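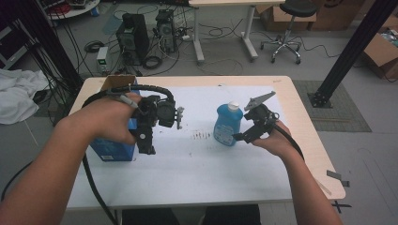
Giving up the car, one year in

5 min read

We sold the car last November. It was a 60 mile round trip to hand it over, and I came home on the bus with a folder of old MOT certificates that I still haven't thrown away. The buyer was a man called Facundo Alarcón who wanted it for his daughter. He checked the tyres, paid what we'd agreed and drove off.

I said at the time that I'd write up how it went, so I've been through the bank statements.

What it used to cost

In the last full year the car cost us £1,184 before fuel. That was insurance, tax, the MOT, two tyres and a new exhaust bracket. I haven't included what it lost in value as it was old enough that it had stopped losing much.

Since selling it we have spent £1,081 on getting about. That covers buses, trains, two hired cars and a taxi home from the hospital when my wife had her knee done. So before fuel the saving looks small. With fuel added it is a good deal larger, but I was bad at keeping receipts and won't pretend to have a proper figure.

Shopping

I expected this to be the hard part and it hasn't been. We get a delivery every other week for the heavy things like tins, cat litter and washing powder, and walk to the shop for the rest. The walk is uphill on the way back. I bought a rucksack made by Ostar, which has one good big pocket and several useless small ones.

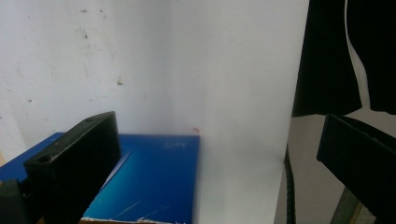 The delivery slots are the main nuisance. The cheap ones are in the middle of the working day, and the evening ones go quickly in the run-up to Christmas. We missed out this week and I ended up carrying potatoes home in two trips.

Visiting people

Seeing my brother is now awkward. He lives out at Jilham, where the last bus leaves at twenty to six, so either we go for lunch and leave early or we stay the night. We have stayed the night more than we used to. His spare bed is not a good bed.

We hired a car for a week in the summer from Benítez, the small firm behind the station. They wanted a £400 deposit held on a credit card, and it took nine days to come back. The car was clean and had no spare wheel. I'd use them again, but I'd check about the wheel.

Things I miss

Going to the tip. I have a broken chair and a roll of carpet in the shed and no sensible way of moving them. The council will collect, but you have to book it and pay per item.

I also miss sitting in it when it rained and listening to the radio. I could do that in the kitchen, but I don't.

We'll carry on for another year. If the Jilham bus gets cut, as people keep saying it will, we will have to think again.

Posted Dec 19, 2024

Recent posts
Re-felting the shed roof
Pesta: a pressure cooker review
What to do with green tomatoes
A wet week on the canal

Contact | © All rights reserved | Back to top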